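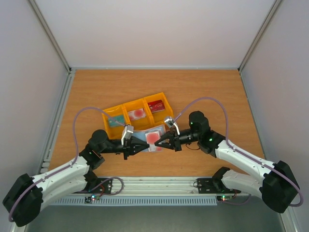

About Eltura School

Eltura School is an independent day school for students in grades six through twelve. The school offers a full program in English, history, mathematics, science, world languages, music and the visual arts. It is governed by a board of trustees and accredited for all seven grades.

Our Mission

The school exists to give young people a thorough education in a setting where they are known by their teachers. Students are expected to read widely, write clearly and take part in the life of the community. Teachers are expected to know their subjects well and to set work that is worth doing.

History

Eltura School opened in rented rooms above the Cekinari Building with 86 students in grades six and seven. A grade was added each year until the first senior class graduated. During that period the school shared its gymnasium and dining hall with a neighboring parish, an arrangement remembered with gratitude by many of our earliest families.

The present campus was purchased from the former Stallum Seminary. The main hall, the chapel and the east residence were all part of the original property. The chapel now serves as a recital space and is used for weekly assembly. The east residence was converted to classrooms for the lower grades, and its front staircase and leaded windows were kept at the request of the first board.

The Dafis Library was added later on the site of the seminary orchard. Two of the old pear trees still stand beside its north entrance.

The School Today

Enrollment stands at 800 students. The lower division includes grades six through eight, and the upper division includes grades nine through twelve. Each division has its own head, its own advising staff and its own daily schedule. The two divisions share the library, the dining hall, the playing fields and the chapel.

Every student is assigned to an advisory group that meets each morning before first period. In the lower division, advisory groups are formed new each year. In the upper division, a student normally remains with the same adviser through graduation. Advisers write to families at the close of each term and are the first point of contact for questions about a student's progress.

Academic Program

All students study English, history, mathematics and science in every year. A world language is required from grade six through grade eleven; the school teaches Spanish, French and Latin. Students in grade ten complete a research paper on a topic in local history, using the collections of the Dafis Library and the county records office. Finished papers are bound and kept in the library, where they may be read by visitors on request.

Seniors may apply to replace one course in the spring term with independent study under a faculty supervisor. Proposals are reviewed in the fall, and completed work is presented to the school in May.

Music and the Arts

The school supports two choirs, a string orchestra, a wind band and several smaller ensembles. No audition is required in the lower division. The winter concert and the spring concert are open to the public without charge. The chapel seats 200, and a second performance of each concert is given when demand requires it.

Student work in drawing, printmaking and ceramics is shown throughout the year in the corridor joining the main hall to the dining hall.

Admission and Financial Aid

Students are admitted primarily to grades six and nine. Places in other grades are offered as they become available. Applicants are asked to submit a transcript, two teacher recommendations and a short piece of writing completed during a visit to campus.

Financial aid is awarded on the basis of family need and is reviewed annually. A request for aid has no bearing on the admission decision. Families who intend to apply for aid should file the request at the same time as the application for admission.

Alumni

The alumni association has more than 1000 members. It publishes a newsletter twice a year, maintains a fund for the purchase of books and instruments, and hosts a reunion on campus each May. Graduates who have moved or changed their names are asked to notify the alumni office so that records can be kept current.

Visiting the School

Tours of the campus are given on school days by appointment. Visitors should enter by the main gate and report to the front office, where they will receive a pass. Parking is available beside the chapel. The library is open to alumni during term and asks that they sign the register on arrival.

This page was last reviewed on 14 December 2025.

Shares 14
Comments 0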